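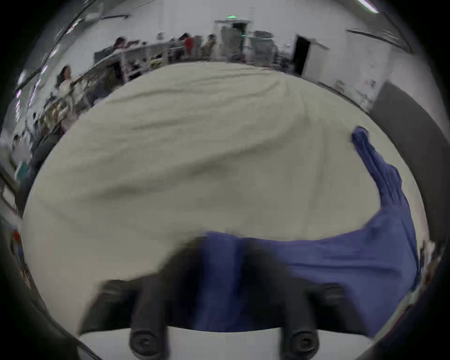 Figure 4-1. Blue fabric laid over a cream cloth.

4. Caring for blue and other dark textiles

This section of the Flaltano washer guide explains how to wash dark cotton and mixed fabrics so that the color stays even. Please read it fully before the first wash. For wool and silk, see Section 6.

4.1 Before washing

1. Read the care label on the garment. If the label and this guide do not agree, follow the label.
2. Empty all pockets and close the zippers.
3. Turn the garment inside out.
4. Test the color. Wet a hidden part of the seam, press a white tissue on it for one minute, and look at the tissue. If there is color on it, wash the garment alone.

CAUTION: Do not put new dark items together with white or cream bedding. Color which has moved to bedding can be very difficult to remove.

4.2 Choosing the program

1. Turn the selector to DARK CARE. The display shows 67, which is the program time in minutes.
2. Press TEMP until the cold symbol is lit.
3. Pour liquid detergent into the left compartment, up to the lower line. Powder may leave pale marks on dark fabric.
4. Press START. The door locks after a few seconds.

Note: The EXTRA RINSE button makes the program longer. The display then shows 70. Use this option for persons with sensitive skin.
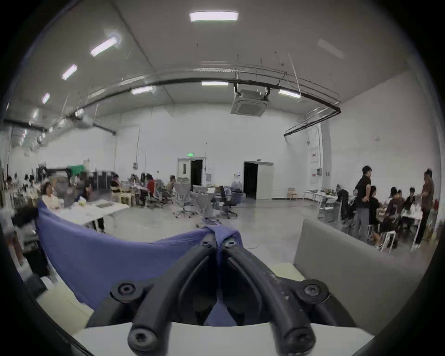
Figure 4-2. Blue-violet cloth raised above a pale table.

4.3 Drying

1. Take the laundry out soon after the end signal. Wrinkles become stronger when the laundry stays in the drum.
2. Shake each piece one time and pull the seams gently to their length.
3. Dry in the shade. Strong sun makes dark colors weaker, especially on the shoulders and the folds.
4. If you use the Dalitz drying rack, open both wings until you hear the click. The rack is ordered separately, part number 264.

CAUTION: Do not hang wet, heavy items from one corner. The fabric can lose its shape.

4.4 Smoothing and folding

1. Lay the garment on a clean, flat surface.
2. Hold one side and smooth the fabric with the flat hand toward the other side.
3. Iron on the inside, with low heat. Use a thin cloth between iron and fabric.
4. Let the garment cool before you fold it.
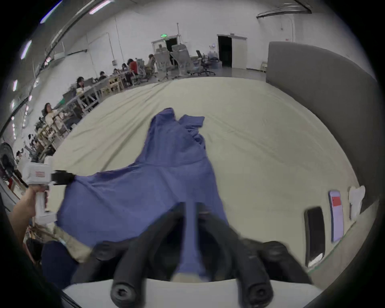

Figure 4-3. Blue garment spread on a covered table.

4.5 If the color is not even

Repeat the program without detergent. If pale marks remain, clean the detergent drawer as described in Section 8 and check that the water tap is fully open.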